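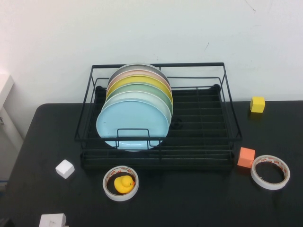 Pin-yu Wei wants to know why I bother with dishes when I could start on blocks like a sensible person. Fair question, Pin-yu, and the answer is that blocks are boring and I have a sink full of the other thing!

So, the home arm. I've named the project Clutilier and it now has six working joints, which is one more than it had in May (the wrist roll was a lump of hot glue and hope until I reprinted the housing). The plates stand in the left half of the wire rack and the right half is free, so the first job is to pull one out and set it down again on the other side. Sounds tiny. It took me 13 evenings to get the arm to approach a rim at the same angle twice running, and I loved nearly all of them.

Colors help a lot. Blue in front, then off-white, green, yellow, pink and gray, so when I type "pink" I know straight away whether the code picked the wrong one. The gray at the back is the mean one, because the fingers have to come down close to the wall.

Foam cubes and tape rolls are out on the table too, and the duck has the middle roll. I want the planner to route around clutter from day one, and Genji Sakai talked me into changing the layout every 15 runs so I don't end up tuning everything to one arrangement. Good call, it broke my code immediately.

Next up is softer fingertips. I've got silicone curing on the windowsill (two shapes, one flat and one with a groove for the rim) and then I'm going for 200 plate moves in a row. Log files go up once I've cleaned out the swearing.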